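Unari Wrist Kit for Bench Demonstrations
January 5, 2020
By the Jinberg product desk

The Unari kit is our favorite way to teach an arm lab chores! Clamp the small camera at the wrist, take the hand controller, and do the job yourself while the software saves every move along with the view from the gripper. A starter set is 200 demonstrations of one task, and most people get there in 2 afternoons.

Tube work is where we've had the most fun (clear plastic, moving shadows, lots for a model to chew on). A green screw cap stands out nicely on a white bench, with the orange-red rack up in the corner of the view. 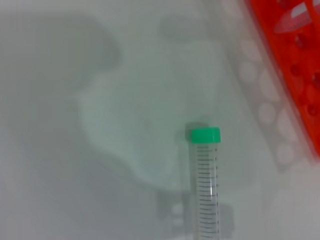

What comes with it
Wrist camera and clamp
Hand controller
Groltosa recording software, with replay and trimming
24 printed task cards

Part number 509. Fits the Krajewska arm with no adapter.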